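Skorkmont Robotics Club

The Skorkmont Robotics Club is a student organization at Skorkmont Technical College in Zaltow. It is best known for its entries in the Gasser Cup, a regional contest in household handling tasks. The club has 15 members, most of them in the mechanical engineering and computing programs.

History

The club grew out of an evening class on simple machines. Its early projects were line-following carts and a plotter built from printer parts. Members turned to grippers after the college added a short course on linkages, and the club entered the Gasser Cup for the first time the following February. It placed 8th of 10 teams.

Activities

The club meets in the Pivelen Building at 6 p.m. during the term. New members spend their first weeks on drawing, printing and assembly before joining a project group. Meetings are open to students from any program — no experience is required.

Cloth handling project

The current project deals with picking up and folding clothing. Students work with hand-held grippers before any motion is programmed, and they keep notes on grip position and the order of folds. Thin fabrics are treated as a separate task from towels and heavier items. The project is split between 2 groups, one for the mechanism and one for software.
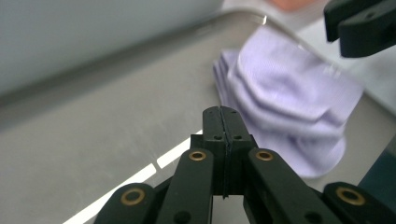 Hand-held gripper with closed jaws beside a folded lavender cloth on a gray metal tray. Part of a second gripper is at upper right.

Competition

Teams in the Gasser Cup are scored on finished folds and on time, with a deduction for dropped items. The club's best result is second place, in the garment round. It has not yet entered the open class.

See also

Gasser Cup
Skorkmont Technical College
Robot end effector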